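Ticket 367: Arm stalls when pulling drive carrier
Project: Dendham bench arm, shared workshop
Status: Open, workaround in place
Opened: Dec 30, 2021

Symptom
The arm closes on the blue drive carrier, starts the lift and stops with an overcurrent fault on the wrist joint. Six faults in 14 attempts. The gripper does not lose the carrier when this happens. Clearing the fault and repeating the same move gives mixed results.

Setup
Gado controller board, firmware 49. Akbulut two-finger gripper, stock finger plates. Wrist camera on its own USB line. The supply was replaced in November and holds voltage under load.

Checked
1. Wiring from controller to wrist. Reseated both connectors. No change.
2. Current limit. Raised one step. Faults came later in the lift but still came. Limit put back.
3. Finger link screws. Two were slack on the right side. Tightened and marked with paint. Less play at the fingertips, same fault.
4. Lift direction. The Flendonano script pulls straight up in table coordinates. The carrier leaves the case at an angle, so the rails bind and the wrist takes the side load.
5. Grip with corrected angle. Taught a new approach with the wrist turned to match the carrier. The fingers hold it by the plastic, and the underside of the drive faces out with its circuit board exposed. Keep the finger plates off the board and the gold pins when editing this pose. 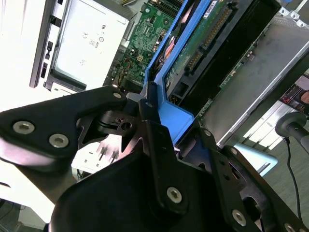 Workaround
Load the corrected pose before starting the pull and run at half speed. No faults in the last six pulls.

Still to do
- Read the lift direction from the taught pose in the script.
- Add a stop if wrist current rises in the first part of the lift.
- Repeat at full speed before closing.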